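制御ソフト更新のお知らせ 双腕セルの知覚・計画まわり

2018年11月

双腕セルの制御ソフトを更新しました。4月の版から変わった点と、利用者側で必要な作業をまとめます。対象は動作計画器のMorerau、手首カメラの前処理を受け持つWolter、記録と再生のツールであるAssefaの三つです。把持指の機構とアームのファームウェアには手を入れていません。

まずWolterです。これまでの前処理は、入力に必ず何らかの特徴点があることを前提に書かれていました。無地の面に手先を向けると対応点が足りなくなり、位置推定が直前の値を保持したまま、警告も出さずに計画器へ渡していました。計画器の側では新しい推定値と区別がつかないため、手先が動いているのに推定が止まっているという状態が後段まで残ります。4月以降に報告のあった不具合のうち、7件がこれに由来するものでした。 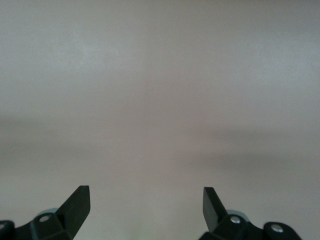
新しい版では、推定値に「有効」「保持」「無効」の状態を付けて渡します。特徴点が28を下回ると「保持」に移り、その状態が25フレーム続くと「無効」になります。「無効」のあいだ、計画器は視覚による補正を止め、関節角から計算した手先位置だけを使います。復帰には、しきい値を上回るフレームが連続して必要です。境目で状態が細かく切り替わるのを防ぐためで、復帰側のフレーム数は設定ファイルで変更できます。

これに合わせて、把持指のマスクも作り直しました。以前は指の輪郭を固定の多角形で持っていたため、開閉の途中で指の縁が特徴点として拾われることがありました。指は手先と一緒に動くので、そこに点が乗ると「手先は静止している」という誤った推定に引っ張られます。今回からは開度の値を読み、マスクをフレームごとに計算します。計算の負荷は増えますが、制御周期には収まっています。開度の値が届かなかったフレームでは、全閉から全開までを覆う広いマスクを使います。

面にかかる影の扱いは、まだ十分ではありません。縁のぼやけた影は特徴点にはなりにくいものの、露出の自動調整を揺らします。当面は露出を固定して使ってください。固定値は起動時に一度だけ測り、以後は変えません。照明を変えた場合はWolterを再起動してください。

次にMorerauです。左右のアームを別々に計画してから干渉を調べる方式をやめ、両腕をまとめて一つの問題として解くようにしました。別々に計画していたときは、片方の経路が決まってからもう片方が避ける形になり、後から計画される腕ばかりが遠回りをしていました。新しい方式では一回の計画にかかる時間が延びますが、やり直しの回数が減るため、作業全体では短くなる場合が多いようです。ただし、片腕しか使わない作業では利点がありません。その場合は設定で従来方式を選べます。 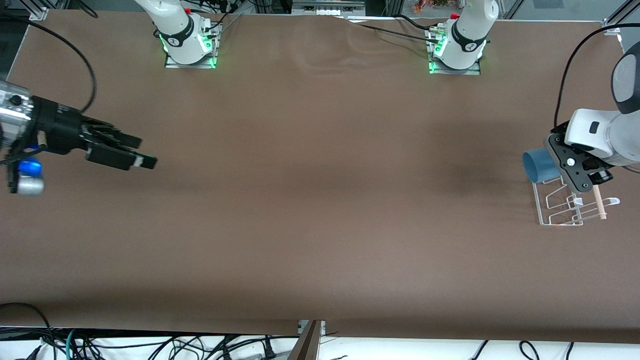

干渉モデルも見直しています。これまでは腕のリンクと台だけを登録し、ケーブルは無視していました。手首の後ろを回るケーブルは姿勢によって張り出し方が変わるため、リンクの形だけで余裕を見ていると、計画上は通れるはずの場所で引っかかります。両腕の手先の近くで黒いケーブルが弧を描いている部分は、膨らみを含めた円筒の組で近似しました。曲がり方までは計算せず、大きめの円筒で覆っているだけです。その分、狭いところへの進入は通りにくくなりました。

台上の物についても、登録の方法を変えました。白いワイヤーラックのように細い棒でできた物は、点群から面を起こすと隙間が埋まったり、逆に棒が消えたりします。Morerauでは、こうした物をあらかじめ用意した形状で置き換えられるようにしました。ラックは外形を箱で囲む粗いモデルと、棒を一本ずつ持つ細かいモデルの二通りがあります。遠くを通過するときは粗いほうを、物を取り出すときは細かいほうを使います。切り替えは手先とラックの距離で自動的に行われます。横倒しのカップは、開口部の向きも姿勢の一部として登録してください。向きを省略すると直立として扱われ、把持候補が正しく出ません。

Assefaの変更は小さなものです。記録ファイルに、Wolterの状態とMorerauの計画結果を同じ時刻軸で残すようにしました。これまでは別々のファイルに書き出し、後から時刻を合わせていたため、どの推定値を使って立てた計画かを追うのに手間がかかっていました。再生画面では、推定が「保持」や「無効」だった区間に色が付きます。計画に失敗した時点へ飛ぶ操作も追加しました。

記録形式が変わったため、古いファイルはそのままでは開けません。変換ツールを同梱しています。変換後のファイルには推定の状態が含まれないので、該当する欄は空になります。元のファイルは上書きされませんが、同じ名前の変換済みファイルがあると処理が止まります。

更新の手順は次のとおりです。

1. 両腕を待機姿勢に戻し、動作中のプログラムを終了する。
2. 設定ファイルを別の場所に控える。
3. Wolter、Morerau、Assefaの順に更新する。
4. 控えた設定を新しい形式に書き写す。古いファイルをそのまま置かない。
5. 手先カメラの校正を確認し、必要なら取り直す。
6. 付属の確認用動作を低速で一通り実行する。

確認用動作は16種類あります。両腕が近づく動作も含まれるので、非常停止にすぐ手が届く位置で実行してください。途中で止まった場合は、その時点の記録ファイルを保存してから再開します。保存せずに再起動すると、計画器の内部状態が失われ、原因を調べられなくなります。

既知の問題もあります。Morerauで両腕の目標を短い間隔で続けて送ると、古い目標の計画結果が後から返ることがあります。目標ごとに番号を付け、返ってきた番号が最新かどうかを呼び出し側で確かめてください。また、Assefaの再生速度を落とすと、色付きの区間が一フレームずれて表示されます。記録の内容には影響しません。

次の版では、計画器が「無効」の区間を見越して経路を選べるようにする予定です。無地の面の上を長く通る経路より、多少遠くても目印の見える経路を優先するというもので、Avgateの模擬環境で試験を始めています。重みの決め方はまだ固まっていません。作業ごとに変えるべきか、全体で一つの値にするか、意見があればお寄せください。

不具合の報告には、記録ファイルと設定ファイルの両方を添えてください。連絡先は制御ソフト担当のYvonne Birkettです。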